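Ranger les baguettes et les piques en bois dans un pot à couverts

Mis à jour en octobre par Albane Texier
Rubrique : Cuisine, petits rangements

Les baguettes, piques à brochettes et autres tiges en bois finissent presque toujours au fond d'un tiroir, sous la louche. Elles se glissent dans les rails, se cassent, et on en rachète. Un pot à couverts posé sur la table ou sur le plan de travail règle la question pour la plupart des cuisines. Comptez une petite demi-heure pour un tiroir moyen.

Ce qu'il vous faut

Un pot à couverts, de préférence ajouré
Une nappe ou un grand torchon
Un torchon sec
Du papier de verre fin
Un élastique ou un bout de ficelle de cuisine

Choisir le pot

Prenez un modèle à parois percées. Le bois garde l'humidité et un pot fermé la retient au fond. Les pots carrés prennent moins de place contre un mur que les ronds, et les tiges s'y calent dans les angles. Pour des piques longues, il faut une base assez lourde. Si le vôtre bascule, mettez au fond 2 galets propres ou un petit sac de riz bien fermé. J'utilise depuis longtemps un pot Mongate, sans séparation intérieure. Le Pusus, plus haut, convient mieux aux très longues piques mais il tient mal debout quand il est à moitié vide.

Étape 1 : vider et étaler

Sortez toutes les tiges du tiroir et posez-les à plat sur la nappe, dans le même sens. Étalez-les sans les superposer. Une nappe évite qu'elles roulent, et les éclats de bois se ramassent en la secouant dehors.

Étape 2 : trier

Prenez les tiges une par une. Passez le doigt dans le sens du bois, de la base vers la pointe, jamais l'inverse. Jetez celles qui sont fendues, noircies ou qui sentent le renfermé. Une petite écharde isolée se rattrape avec deux passages de papier de verre.

Faites rouler ensuite chaque tige sur une partie dure de la table. Une tige droite roule régulièrement, une tige courbée saute. Mettez les courbées de côté, elles servent encore pour des tuteurs de semis ou pour tester la cuisson d'un gâteau.

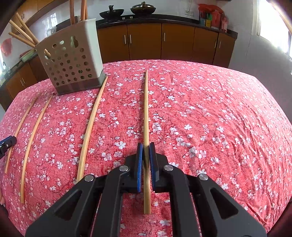

Peut-on redresser une baguette en bois qui s'est courbée ?

Le résultat dépend surtout de l'épaisseur. Une tige fine reprend à peu près sa forme si on la passe à la vapeur quelques minutes, puis qu'on la laisse sécher une nuit entre deux planches. Au-delà de l'épaisseur d'un crayon, cela ne marche pas bien et mieux vaut lui trouver un autre usage.

Étape 3 : laver et sécher

Lavez à l'eau chaude avec très peu de savon, sans laisser tremper. Essuyez tout de suite, puis laissez sécher à plat une dizaine d'heures. Pas de lave-vaisselle, même sur un programme court. Les piques neuves, encore dans leur sachet, n'ont pas besoin d'être lavées pour être rangées.

Étape 4 : remplir le pot

Placez les tiges les plus longues contre la paroi du fond et les courtes devant. Pour les piques, mettez la pointe en bas, surtout s'il y a des enfants à la maison. Les baguettes de table vont au contraire le bout fin vers le haut, pour ne pas l'user contre le fond.

Ne tassez pas. Si les tiges partent en éventail sur un côté, réunissez les plus fines en fagot avec l'élastique et remettez-les au centre. Timothée Caron, qui relit ces fiches, préfère la ficelle, car l'élastique finit par coller au bois.

Étape 5 : entretenir

Videz le pot une fois par mois, retournez-le au-dessus de l'évier et rincez le fond. Le pot en plastique supporte l'eau savonneuse et une brosse fine pour les trous. Laissez-le égoutter à l'envers avant de le remplir.

Où le poser

Loin de la plaque et hors de portée des éclaboussures de l'évier. Dans une cuisine très humide, rangez plutôt les tiges à plat dans une boîte Akolgo avec le couvercle entrouvert.

Prochaine fiche : les spatules et cuillères en bois.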